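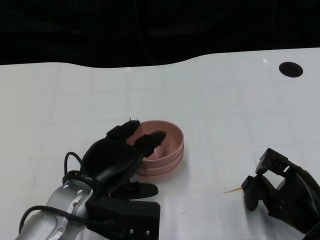 Lista de verificação – armazém de resinas e sala de laminagem, Oláh
Inspeção de outubro, conduzida por Fouad Qaisi. Os recipientes de mistura devem ser guardados limpos e separados por tipo de resina. Taças encaixadas uma na outra, como as duas cor-de-rosa sobre o tampo branco, só se admitem depois de verificado o interior de ambas.

1. Catalisador em armário próprio, afastado do acelerador – Conforme.
2. Temperatura do armazém entre 2 e 20 °C – Conforme. Registo afixado na porta.
3. Rolos e pincéis limpos no fim do turno – Não conforme. Dois rolos com resina curada; a substituir.

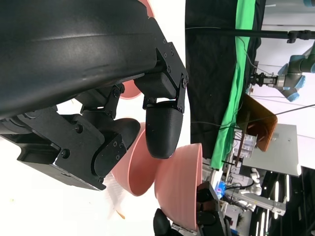
4. Acetona em bidões fechados e rotulados – Conforme. O bidão do lote 1343 carece de nova etiqueta.
5. Luvas de látex e óculos disponíveis à entrada – Conforme. Restam 35 pares de luvas; encomenda pedida à Tosport.
6. Extração ligada antes da abertura das resinas – Conforme.
7. Panos impregnados em contentor metálico com tampa – Parcial. Tampa deformada.

As correções dos pontos 3 e 7 ficam a cargo de Berkay Şimşekoğlu e serão verificadas na próxima inspeção.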